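Desk Lighting in Student Rooms: Final Report
Introduction to Building Science, Birside College
April 21, 2019
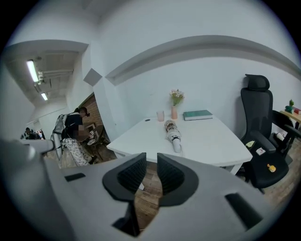

Light at a desk is usually discussed in terms of how much there is. The unit is the lux, and with a meter it is easy to get a number. The number says less about where the light goes after it reaches the desk. A dark, matte top takes in most of it. A glossy white top, like the one on the desk with the curved edge and the small pink cup toward the back, sends a good part of it up again, and some of that can end up in the eyes of the person sitting there. Our project started from complaints about dim rooms in Malhotra Hall and ended up being as much about reflections as about brightness.

Background

Malhotra Hall is the older of the dorms on the Clulport side of campus. Each room has a ceiling fixture in the middle and a desk against a side wall. With the ceiling light on and the student seated, the light comes from behind and over the shoulder, so the student's own head and arms put a shadow on the page. Most residents bring a lamp. The college doesn't supply lamps and gives no advice about them except that halogen bulbs are not allowed.

We wanted to find out three things. First, how much light reaches the working part of a desk from the ceiling fixture alone. Second, how much a desk lamp adds and how that changes when the lamp is moved. Third, whether the finish of the desk top makes a difference that a student would notice.

Method

We worked in 2 rooms on the same floor, with the same layout and the same type of ceiling fixture. One had a desk with a dark brown matte top and the other had a desk with a glossy white top. We measured on 5 evenings in September after sunset, with the blinds down. The same lamp was used in both rooms, a Pakby clip lamp with an LED bulb marked 4,000 K. The bulb was left on for ten minutes before the first reading.

The meter was a handheld one borrowed from the department. It was laid flat on the desk with the sensor facing up, at a spot marked with tape where an open notebook would normally be. Readings were taken with nobody seated and then again with one of us in the chair in a writing position. The lamp was tried on the left, on the right, and at the back of the desk facing the chair. In each place we tried it low, with the head a forearm's length above the desk, and high, with the arm fully extended.

For glare we had no instrument. We sat at the desk with a page of plain text from a glossy textbook and a page from a spiral notebook, and wrote down whether any part of either page was hard to read. Each of us did this separately before comparing notes.

Results

The ceiling fixture alone gave low readings in both rooms, and the readings dropped by more than half when someone sat down. This was the clearest result of the project and it repeated every evening. Anyone who has measured their own room with the chair empty has probably gotten a figure that is too generous.

With the lamp added, the readings rose sharply. The highest we recorded was 759 lux, with the lamp low and on the left. The same lamp at full height gave much less light at the tape mark but spread it more evenly, so that the corners of the desk could be used too. Moving the lamp from left to right made little difference to the meter when the chair was empty. With a right-handed writer seated, the lamp on the right put the shadow of the hand directly over the line being written.

The meter readings on the white desk and the brown desk were close. We had expected the white one to be higher. The likely reason is that the sensor faces up and picks up what is falling on the desk, while the light coming off the top goes to the walls and ceiling and only a little of it returns. The white desk did make the wall behind it brighter, and two of us wrote in our notes that the room felt lighter even though the readings did not show it.

Glare was where the finish mattered. On the glossy top, with the lamp at the back facing the chair, there was a bright patch between the notebook and the lamp that was uncomfortable to look at for long. The textbook page was partly washed out as well. Moving the lamp to the side took care of most of this. On the matte top the patch did not appear in any lamp position, although the textbook page still washed out when the lamp was at the back. The notebook page was readable in every case.

A blotter or a large sheet of dull paper under the notebook removed the patch on the glossy desk. We tried this only on the last evening and did not repeat it.

Problems

The clip on the lamp slipped on the curved part of the desk front in one room and had to be set again, so the lamp height may have varied slightly between evenings. The tape mark in the brown desk room was peeled off between the second and third evenings, and we put it back by measuring from the wall. We also did not check the meter against another one. The readings can be compared with each other, but we would be careful about setting them beside figures from other reports.

The glare notes are opinions from a small group who all knew what the project was about. A better test would ask people who had not been told which lamp position was supposed to be worse.

Recommendations

Students in Malhotra Hall should use a desk lamp for reading and writing after dark and place it to the side opposite the writing hand. The lamp can go fairly low for close work and higher when the whole desk is in use. It should not face the chair, especially if the desk top is shiny. A blotter is a cheap fix where the lamp has to stay at the back because of the outlet.

For the housing office, we suggest adding a short note on lamp placement to the move-in packet. If desks are replaced, a matte finish in a light color would keep the brighter feel of the white desk without the reflections. We did not have such a desk to test, so this part is a suggestion for another group.

Appendix A has the full table of readings. Appendix B has the floor plan with lamp positions.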